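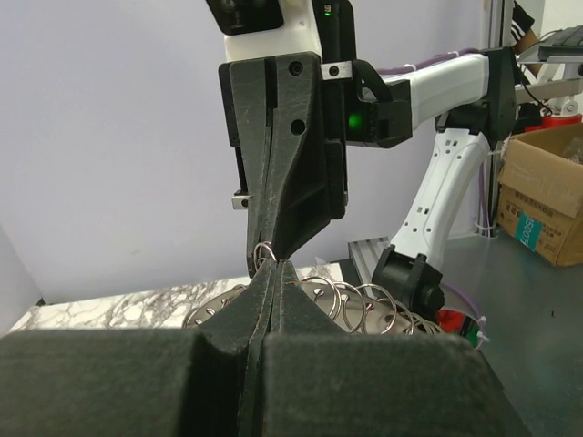 Ring Handover: wrist camera recordings for comparing finger pads

Contents of this README

1. What the data is for
2. Setup
3. Finger types
4. Task
5. Files
6. Labels
7. Known problems
8. Use and citation

1. What the data is for

We recorded this set to compare finger pads on small parts. The part is a split key ring, passed from one arm to another above the table. Key rings are thin, shiny and easy to drop, and they lie on top of each other in a pile, so a pad that works well on blocks or cups can do badly on them. The set is meant for people choosing fingers for a two-arm bench, and for people training grasp or handover policies who need close views of the contact area.

It is a small set from one bench. Do not treat the results as a ranking of gripper designs in general.

2. Setup

Two arms stand at one table and are run by a single Fenomico controller. In the files they are called "giver" and "taker". The giver picks up the ring and holds it out. The taker carries the camera, so its own fingers take up the lower part of every image and the giver's gripper comes in from the top.

The rings start out on a round metal plate with slots in it. The plate lies on a white marble-patterned board. The plate reflects the room lights, and so do the rings. We kept it that way on purpose, as our earlier tests on a matte mat were too easy to separate one pad from another.

Both arms were driven by an operator using the Plallisix teleoperation software. There are no autonomous runs in this release.

3. Finger types

The giver's fingers are the same in every run: black, angular, screwed on, narrowing to a pinch point. Only the taker's fingers change.

pad_a: tapered fingers with a soft, slightly fuzzy dark gray surface. The tips come to a narrow point. This is the pair used most.
pad_b: the same taper with a bare printed surface.
pad_c: flat parallel fingers with a ribbed rubber face.

Pads were not replaced during recording. The coating on pad_a shows dark scuffs and worn patches near the tips, and later runs should be read with that in mind.

4. Task

One run goes as follows.

Giver picks one ring from the plate.
Giver lifts the ring and holds it still over the taker's fingers.
Taker closes on the free side of the ring.
Giver opens and backs off.
Taker holds for a moment, then lets go over the plate.

A run ends early if the ring falls or if the operator stops it. Early endings are kept in the set and marked.

5. Files

The release has 240 runs. Of these, 200 are in the train folder and the rest are in test. Each run folder holds:

video.mp4 — color video from the taker's wrist camera
joints.csv — joint positions for both arms
grip.csv — commanded and measured opening for both grippers
meta.json — finger type, operator code, result, notes

We also pulled out 3379 still images around the moment of contact. They are in the stills folder, sorted by finger type. The still images were picked by hand, so they are not evenly spaced in time.

6. Labels

The result field in meta.json takes one of these values:

ok — ring passed and held
slip — taker closed on the ring but lost it
miss — taker closed without touching the ring
double — more than one ring was lifted
stop — operator ended the run

There are 46 runs marked double. We left them in because picking from an overlapping pile is part of the job, but they should be filtered out if you only want to look at the handover.

Contact times were marked by one labeler from the video alone. Expect them to be off by a few images in either direction, mostly with pad_a, where the soft surface makes first contact hard to see.

7. Known problems

The cable along the giver arm moves when the elbow bends and can upset simple background subtraction.

The small green lights on the giver's gripper are bright enough to trip a color threshold. Mask the top of the image if you detect parts by color.

The far side of the room is in view, including a cardboard box and a keyboard on a stand, and a person's arm can show up in the upper right corner. Faces are not in view in any released run.

Depth is not included. We tried a depth sensor in November and it returned mostly holes on the plate.

In some pad_c runs the measured opening in grip.csv never reaches zero. The ribs keep the fingers apart — use the commanded value there.

8. Use and citation

Free for research and teaching. For other uses, write to the Rarnar bench group first. Please cite as:

Amarasinghe, Ring Handover data card, release 1, 15 February 2022.

If you find a wrong label, open an issue with the run folder name and the time in the video. Fixes go into the next release and are listed in changes.txt.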